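Bimanual Folding Cell – Pre-run Inspection Checklist and Comments

Project: Voicu (garment folding from demonstration)
Site: Tirnport lab, cell 2
Inspection date: June 11, 2022
Checklist revision: 5
Result: Pass with actions

Scope

This checklist covers the two-arm folding cell used for the Voicu policy comparison. It is completed before each block of recorded trials and again after any change to the arms, cameras, work surface or enclosure. Items are marked OK, Action or N/A. An Action item does not stop the block unless the comment says so. Items marked with an asterisk affect the validity of the results as well as safety, and must be closed before any trial is scored.

The comparison is between a policy trained on the full demonstration set (315 episodes) and one trained on the filtered set (187 episodes), from which all demonstrations containing a regrasp were removed. Both are run on the same hardware with the same garments and the same start procedure. Differences in cell condition between blocks are the main threat to the comparison, so the comments are longer than on the Bevovside form.

Section A – Mechanical

A1. Arm bases tight on rail, no play when pushed by hand
OK. Checked with arms unpowered. Left base fasteners were retorqued at the last inspection and have held.

A2. Joint covers seated, no cracks
OK.

A3. Full range of motion free of contact with enclosure walls
OK. Swept at low speed, each arm separately, then both. Clearance to the back wall is small when either arm is at full reach. The software limit should stay where it is – do not widen it to reach garments placed too far back. Move the garment.

A4. Gripper fingers aligned, pads intact
OK. Right pad shows wear on the inner edge. Replace before August if the garment count stays at the present rate.

A5. Gripper closing force within limit
OK. Measured with the spring gauge, three closings per side, all under the limit for hand contact.

Section B – Electrical and cabling

B1. Emergency stop cuts power to both arms
OK. Tested from rest and during a slow move. Both arms sagged after the stop, as expected for this type. Keep hands out from under the wrists when testing.

B2. Wrist cables secured, no snagging through full motion
Action. The left conduit is tied and clears the arm in all poses. The thinner cable on the right arm bows outward when the wrist turns in. It did not catch during the sweep, but there is enough slack for a sleeve to hook on it. Add ties and repeat the sweep.

B3. Exposed boards protected from contact and loose items
Action. The boards near the arm bases have no covers. Anything metal that slides off the front of the surface could land on them. Covers are to be fitted at both sides. Until then, no metal tools are to be left on the front edge while the cell is powered.

B4. Cable trough clear, no pinched wires
OK.

B5. Power supply temperature after idle period
OK. Read after the cell had been powered and still for 7 minutes.

Section C – Work surface and enclosure

C1. Surface clean and dry *
Action. Small white scraps on the surface near the garment. They are light enough to be picked up by the fabric and they show up strongly against the dark grey in the overhead view. Wipe down before each block, not only at the start of the day.

C2. Loose objects removed from reach of both arms *
Action. See comments below.

C3. Wall covering flat and secure, no lifting edges
OK. The printed covering is kept for this comparison. It was in place during all demonstrations and must not be changed or patched with a different pattern until both policies have been scored.

C4. Frame posts square and tight
OK.

C5. Lighting matches reference *
OK. Compared with the reference view from the first demonstration session. The green basket throws some colour onto the wallpaper beside it. The same tint is present in the reference, so the basket stays in its corner.

Comments on Section C

The start state for a scored trial is one garment near the centre of the surface, the folded stack at the back left and the basket at the back right. Everything else should be off the table. The cell was inspected as found, with a garment down.
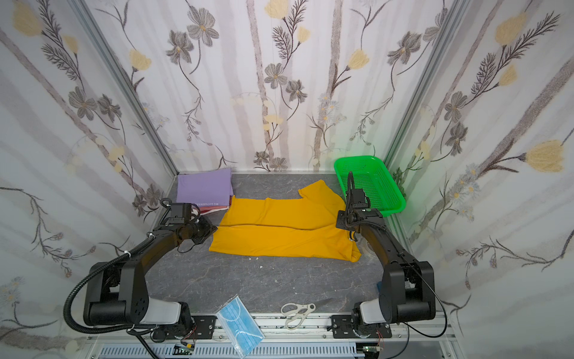

Cell 2 as found, yellow garment in place. Refer to items B2, B3, C1 and C2.

Three items need to be dealt with under C2. The scissors on the front edge come first. They lie between the bases, where an operator reaches in to reset the garment, and they are also covered by the restriction in B3. They are to go back to the tool drawer after use, and the drawer is to be closed before the arms are enabled.

The mask packet is on the front rail. It is a small hazard but should not be stored there.

The clear plastic bag or wrapper near the right gripper is the more serious one for the results. Clear film gives poor returns in the wrist view, and it can be dragged along with the hem. A trial where the gripper closes on both plastic and cloth cannot be scored as either a success or a failure, and it would have to be thrown out. Remove it and check behind the right arm as well, where such items are easy to miss from the operator's side.

The garment itself is folded roughly in half lengthwise, with a bunched corner at the lower right. This is not a valid start pose under the protocol, which calls for a drop from the marked height with no smoothing. Reset before scoring. If a run is to continue from a partly folded pose for debugging, log it as unscored.

Section D – Cameras and recording

D1. Wrist cameras fixed, no rotation in mount *
OK. Both checked by hand and against the alignment card.

D2. Fixed camera position unchanged *
OK. Offset from reference within tolerance on all four card corners.

D3. Streams in step *
OK. Checked with the flash test at the start and end of a short recording. Drift was below one video interval.

D4. Disk space sufficient for the block
OK.

D5. Policy label hidden from the person scoring *
Action. The run folder name still includes the training set size, which tells the scorer which policy is in use. Use the Girnau run numbers only, and keep the key in a separate file. Trials recorded before this change are to be rescored from renamed copies.

Section E – Operating procedure

E1. Operator stays outside the rail while arms are enabled
OK. Reset is done with arms parked and disabled. Allow for the slow return to park – around 5 seconds – before reaching in.

E2. Eye protection worn during force and sweep tests
OK.

E3. Garment set complete and in listed order *
OK. The back-left stack was checked against the list. The dark garment with white lettering is to be placed print side down in every trial. Print side up was not used in training and gives a different result for both policies.

E4. Stop conditions posted at the operator station
Action. The sheet is an old revision and does not mention fabric caught in a joint. The rule is to stop, disable, and free the cloth by hand. Do not jog the arm to pull it out.

E5. Failures recorded with a cause code *
OK. Codes are grasp missed, grasp lost, fold out of tolerance, time limit and operator stop. "Other" has been removed from the form. If none of the codes fit, write a sentence.

Actions to close

Before power-on: B3 (clear the front edge; covers may follow), C2.
Before the first scored trial: B2, C1, D5, garment reset.
Before the end of the block: B3 covers, E4.

B2 must be rechecked with a long-sleeved garment held between the grippers, as the sweep with empty grippers does not load the cable in the same way. Record the result on the continuation sheet with the pose at closest approach.

The next full inspection is due at the change of policy, or sooner if either arm is removed from the rail.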